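Mbeki Makers Forum > Workshop and Home > Storage and Tidying

Do you keep the little boxes? (and what do you put them in)

xiomara_d
Posts: 225
Location: Moncton

Hello all, long post, put the kettle on. I've been working my way through the spare room since November and I'm finally down to the small stuff, meaning all the little black cartons the servos come in. I have always kept parts in the carton they arrived in, because the model number is right there on the label and I like a good square box. Up to now they've lived in a drawer in no order whatsoever, and I'd like to move the lot into shallow white plastic trays on the shelf, one kind per tray. Blue cloth down first so nothing gets scratched, then the white board on top for sorting on.

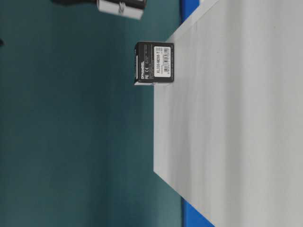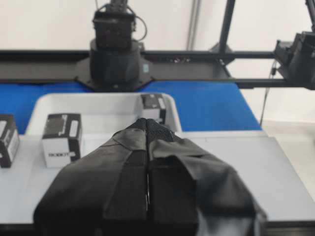
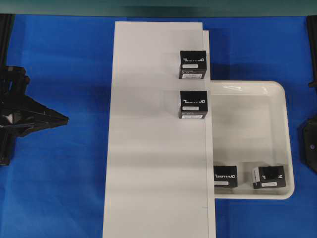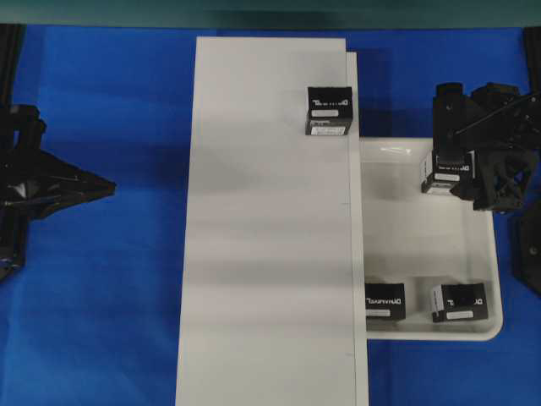

So my questions are these. Do you keep the cartons at all, do you stand them up or lay them flat, and which way do you face the label? I'd love to hear how everybody else does it, even (especially!) if you think I'm going at it the wrong way.

Xiomara Doucet

--

OtisG
Posts: 512

Toss the boxes, Xiomara. I say it with affection, having kept every one of mine for years and lost half a cupboard to cardboard. A servo takes up a good deal less room than the carton it came in, and once you've got two or three dozen of them you are mostly storing air. I put mine in small zip bags with a strip of masking tape, model written in marker, and the bags go upright in a drawer like file cards. You can flick through them with one finger.

If you can't bear to throw the box out, cut the label off and drop it in the bag with the part. Then you still have the long number and the barcode if you ever need them.

Otis

--

pemberton_shed
Posts: 45

Disagree with Otis here, and I say that as somebody who has bought his zip bags and used them! Bags are fine until you have to put something down on top of them, and in my shed something always gets put down on top of them. Cubes stack. You can pick up four at a time between your hands and move them to another shelf, and they'll still be in the same order when you get there.

On the label question, I'd face the model number outward, toward wherever you'll be standing, and never mind the brand name. If it's all one make you know the make. It's the middle bit of the number you'll be squinting at. I found that out with two kinds that were identical except for a couple of digits, and I had them stacked together with the pretty side showing for most of a winter.

--

xiomara_d

Oh, that's a very good point about the number. Mine are XL330-M288-T and the number prints sideways when the box is sitting the way I'd naturally set it down, so I've been tilting my head like a budgie. I'll try them on their sides so the label reads straight across and see whether they stack any worse.

Otis, I do hear you about the air. I think if I had as many as you I'd go over to bags. For now it all fits on one shelf and I do get a bit of pleasure out of a tidy row of boxes, silly as that is.

--

OtisG

Not silly at all. My wife alphabetizes the spices and I would never say a word against it.

One more try, though, and then I'll leave you be. How do you tell a full carton from an empty one? That's what finished it for me. I went to the cupboard for a part before a show weekend, lifted down a very nice box, and it had a twist tie in it.

--

pemberton_shed

Easy, empties go upside down. Or a dot of coloured tape on the lid when you take the part out. I use green because I had a roll of green.

--

hazelnut_lane
Posts: 26

Hi, new-ish here and I don't do electronics at all, I have beads and buttons, but I have the same trouble with small boxes so I hope it's all right to chime in. What changed things for me was the tray more than the boxes. I started out with deep bins and the bottom layer simply stopped existing. With a low rim you only get one layer, maybe two if the boxes are short, and you can see every single thing you own.

I have the Ekia ones from the kitchen aisle and a couple of the Zesura ones, which are a touch deeper. The Ekia corners are quite rounded, so square boxes never sit snug in the corner and you lose a little space there. The Zesura ones are squarer but they slide on a painted shelf, so I put a bit of drawer liner under them.

And I put down a cloth for sorting too! Mine's a plain blue one, so I can see the white buttons. For black things I go over to a white surface, the same idea as your board.

--

xiomara_d

Hazel, you are very welcome here, and beads are much harder than anything I've got. I hadn't thought about the corners. I did wonder whether a divider would help, the slot-in kind, so that each row of boxes has its own lane. Has anyone tried one in a shallow tray?

--

norwoodnell

I tried the Nusance dividers. They're lovely when the tray is full and they fall over when it isn't. Folded cardstock works as well for pennies, and you can write on it.

I'm in between you and Otis, for what it's worth. I keep the carton while the part is unused, and once it's been in a project it goes in a bag. That way a box on my shelf always means new, and a bag always means it's been around the block and ought to be tested before I rely on it. I don't have to remember anything.

--

OtisG

Now that I could live with. I might even have to apologize to some cardboard.

--

pemberton_shed

Somebody screenshot this.

--

xiomara_d

Nell, I like that very much, and I'm going to steal it. I've got a handful of used ones that I had been tucking back into their cartons as if they'd never left the house, so those can come out and go into bags tonight. The new ones are going in the tray on their sides, numbers facing the door, with a strip of folded cardstock between the kinds. I'll borrow the green tape trick for the empties I want to keep for posting things in – they're a handy size for that, and I can never find a small box when I need one.

I'll report back once the shelf is up. It's waiting on two brackets and on me finding the level, which I put somewhere sensible during the last tidy.

--

hazelnut_lane

Check on top of the fridge. Mine was on top of the fridge.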